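Listed under: Counting equipment / Tabletop

# Masmont Tabletop Ballot Scanner

Sold by Jastbridge Election Supply. Page kept by Saskia Pirihi. Last revised in August.

We sell this machine, so read what follows knowing that. We also take back more tabletop scanners than we'd like, and nearly all of them come from buyers who believed a brochure. The Masmont brochure calls it "the end of the recount." It isn't the end of the recount. It is a decent small scanner that reads filled ovals on flat paper and adds them up, and for some offices that is worth the money.

## What it is

A single-feed optical scanner with a locking steel bin underneath. A voter or a clerk feeds one marked ballot at a time, either side up, and the machine reads the marks, keeps an image of the ballot and drops the paper in the bin. At close of polls it prints a results tape. There's no touch screen for voting and no wireless of any kind. Results leave the unit on the tape or on a memory stick behind a sealed door.

We think leaving out the wireless was the best decision Masmont made. Their sales people now talk about adding it as an option. We have told them we won't stock that version.

## Who asks for it

Mostly small towns, water districts, school districts that run their own bond votes, and party organizations that want a faster count at a nominating convention. A few unions and tenant associations too.

If your election is run by the county, stop here and call the county. Your state almost certainly has a list of equipment that may be used for public office, and what is on that list changes. Ask for the answer in writing and ask for the firmware version along with the model name. A scanner approved under one version may not be approved under the next, and Masmont pushes updates more often than it needs to. We will not take your word, or the maker's word, that a unit is approved in your state. Send us the letter.

## What's in the crate

- Scanner head
- Steel ballot bin with two keyed locks (the locks are keyed differently, on purpose)
- Power cord and backup battery
- Memory sticks, two
- Tape roll, one
- Numbered seals, a small bag
- Cleaning cards
- Printed manual

The brochure shows a rolling travel case. The travel case is extra. So is the second tape roll, and you will want the second tape roll.

## Specifications

| | |
|---|---|
| Feed | Single sheet, hand fed |
| Contests per ballot side | Up to 104, says Masmont |
| Time per ballot | 5 seconds in our shop, image saving on |
| Battery | Roughly 9 hours when new |
| Warranty | 5 years on the head, none on the battery |
| Network | None |
| Paper | Masmont or Wolasside ballot stock |

A word on that contest figure. No ballot we have ever seen comes near it, and if yours did, the print would be too small for half your voters. It's there to look good in a table, and now it has got into our table as well.

The time per ballot is our own. Masmont quotes a faster one, measured with image saving turned off. We don't know why you would turn image saving off. The images are what you show the losing candidate.

## Paper, marks and misreads

Most complaints about this machine are complaints about paper. Masmont says it takes "any quality stock." We don't agree. On ordinary office paper we got double feeds and one bad jam that tore a sheet, and a torn ballot is an hour of arguing you don't need. On the heavier Wolasside stock we had no jams to speak of. Wolasside costs more. Buy it anyway, or budget for a hand count.

Creases are the next problem. Mail ballots are folded, and a fold that lands on an oval can read as a light mark. Lay your ballot out so the folds fall between contests. Your printer will say this is fussy and you should insist.

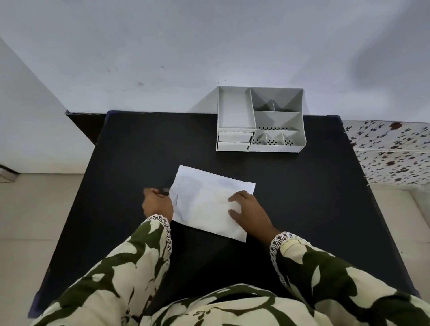 Light marks are the third. The machine sorts every oval into marked, unmarked or unsure, and you choose what happens to the unsure ones: kick the ballot back to the voter, or accept it and flag the image. With in-person voting, kick it back. With mail there's no voter to give it back to, so flag it and have two people from different sides look at it together. There is a third setting, "auto resolve," which lets the software make the call. It ships turned on. Turn it off before anything else. We have asked Masmont twice to ship it turned off and have been told that customers like it.

Han-gyeol Yeom in our shop tests each unit with a deck of marked sheets before it goes out: full ovals, half ovals, check marks, a dot, an X, one contest with two choices filled. You get the deck and the tape it made. Run the same deck again when the crate arrives, and compare. If the tapes differ, don't use the unit and don't try to fix it.

## What we don't believe

**"Tamper-proof."** The seals are numbered plastic. They tell you that someone has been in, provided that someone wrote the numbers down beforehand and someone else checks them afterward. Skip either step and you have bought a bag of plastic.

**"Pays for itself in one election."** Only if your election is large, your counters are paid by the hour and you never test anything. Tiago Correia worked this out for a village clerk last year and told her to stay with hand counting. She did. For a single contest and a few hundred voters, four patient people at two tables will be done before the scanner's closing report is signed.

**"Boosts public confidence."** We've seen no evidence for that either way. People who trust the clerk tend to trust the count. People who don't will want to see the paper, and they should get to. What the scanner gives you is a faster first number and a picture of each ballot to argue over.

**"No training needed."** Plan on an evening. Clearing a jam with the bin locked takes practice, and the first time shouldn't be with a line out the door and a poll watcher at your elbow.

## Compared with the Yang

We are asked about this every season. The Yang is the other tabletop unit we carry. It's lighter, its screen is easier to read, and its manual was written by somebody who has worked a polling place. The bin is plastic, though, and one lock opens everything. The Yang also saves its ballot images in its own format, and you need Yang software to view them. That bothers us more than the lock. Masmont images open on any computer.

If you count in one locked room with everyone present, the Yang is fine and we would probably buy it ourselves. If the bin has to travel, get the Masmont.

## Setting up the table

Use a solid table. The loaded bin is heavy and folding tables bow in the middle, which tilts the feed tray. Keep a separate flat surface for ballots that come back, with pens, the spoiled-ballot envelope and the log sheet all within reach of the same person. Don't let that pile share space with unmarked ballots. Most counts that come out one over or one under come down to a sheet that sat in the wrong pile for ten minutes.
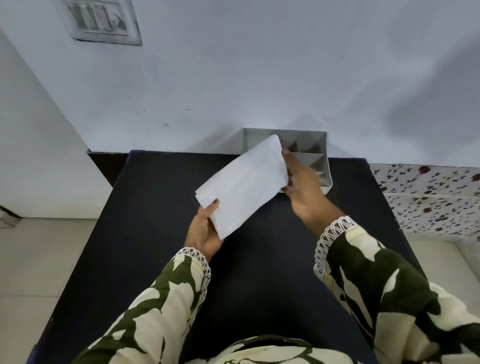

*White sheet and light gray organizer on a dark tabletop.*

Leave the back of the unit open to view. Observers want to see that no cable runs out of it apart from the power cord, and there is no reason to make them ask.

## After the polls close

Print the tape twice. Have both copies signed before the memory stick comes out. Then pull a batch of ballots at random and count one contest by hand, in public, whatever the margin is. Your state may tell you how many to pull. If it doesn't, pull more than feels needed.

A hand check that matches doesn't prove the whole count is right. It makes a large error a good deal less likely. Be wary of anyone, including us, who tells you more than that.

## Buying and renting

We would rather rent you one first. A rental covers the week before your election and the week after, with the test deck, two tape rolls and a seal log. If you buy within the season, the rental fee comes off the price. Prices go up and down with steel and with whatever Masmont is charging this month, so ask for a quote.

Batteries lose a good part of their life by the third year and the maker will not replace them free. Put a new one in your budget. Any office with unreliable power should have a spare on the shelf.

Used units turn up online. We don't service them. With a secondhand scanner there's no way to know where it has been, and you can't explain that to a room full of people after a close race.

## Questions that come up

**Can it do ranked contests?** It reads the grid. It doesn't run the rounds. You export the records and do the rounds elsewhere, with all the checking that calls for.

**Can it read write-ins?** It sees that the oval is filled and saves a picture of the line. A person has to read the name.

**Will you come and run it for us?** No. Hyun-seo Yook will train your people at your office, and Geum-ok Do answers the phone on election night until your tape is printed, but the hands on the machine should be yours.

**Can we have the brochure?** Yes, if you ask. We would start with the manual, especially the chapter on jams.

Quotes, rentals and returns: Jastbridge Election Supply, front counter or by mail. Include your number of voters, number of contests, and a copy of your state's approval letter if the vote is for public office.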